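Dirkholm Storage Bins: Set-Up Guide
Section 3. Getting Your Bin and Tabletop Ready

Welcome to the fun part! The bins are unpacked, the cartons are flattened, and now you get to make a proper sorting spot. It takes very little time, and once the board is down and the first bin is standing on it you'll see how much easier it is to put small things away at a table than on your knees in front of a closet.

These steps cover the long white bins with handle cutouts. If you bought the lidded Flundon boxes, go to Section 5 first and come back for the layout steps.

3.1 Check and clean the bin

1. Set the bin on a flat surface with the open side up. Peel off any stickers and take out the paper insert.

2. Run a finger all the way along the rim. It should feel smooth, corners included. If you find a sharp spot, set that bin aside and contact us before loading it.

3. Look into the handle cutouts and clear out any bits of packing foam.

4. Wash the inside with warm water and a drop of dish soap. Get into the corners with a soft brush, and follow the molded ridge with your cloth — crumbs and glitter love to settle there.

5. Wipe it down with a dry towel and let it air for a while with the open side down.
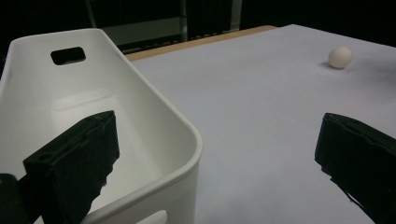 Fig. 3-1. Bin interior, with the handle cutout near the top of the wall and the thick rolled rim.

CAUTION: Do not use scouring powder or steel wool. Both will scratch the plastic, and scratches hold dirt.

CAUTION: Keep the bin away from stovetops, heaters and open flame. Never fill it with liquid warmer than 100 degrees Fahrenheit.

Note: A white bin shows every pencil mark. A damp cloth with a little baking soda takes most of them off, and it's oddly satisfying to do!

3.2 Lay out the tabletop

1. Clear the table and wipe it down. Grit under the board will make it rock.

2. Lay the base board flat on the table. Press on each corner in turn. If one lifts, slide the board a little until it sits still.

3. Put the white sheet on top and line it up with the side closest to you. A narrow strip of the pale board may show along the far edge. Leave it that way; a sheet pushed back too far will hang loose at the front, right where your wrists go.

4. Stand the bin on the left with its long side running away from you. (Left-handed? Mirror the whole thing and put it on the right.)

5. Keep the middle of the board open. You will want every bit of that space once you start tipping out drawers.

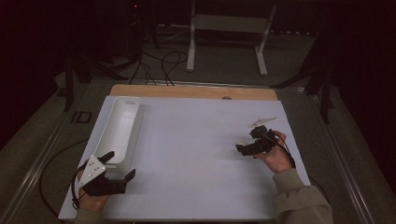 Fig. 3-2. Board laid flat with the long bin lengthwise at the left and the center left clear.

Note: Check that the near end of the bin is fully on the board. The low walls make it easy to reach into, and easy to knock with a sleeve too.

CAUTION: Route cables off the side of the table, never across the front where a knee or a chair can catch them.

3.3 Your first sort

1. Start with one drawer. One! Tip the contents onto the open part of the board and spread them out with your palm.

2. Move anything you want to keep in this room into the bin, longest pieces first, laid in the same direction as the bin.

3. Push the rest toward the far edge and deal with it when the keepers are in.

4. Stop filling when things reach the rim. To carry a full bin, use both handle cutouts and keep it level.

Replacement base boards and sheets are listed in Section 7, along with the Dremwood shelf sizes that fit this bin.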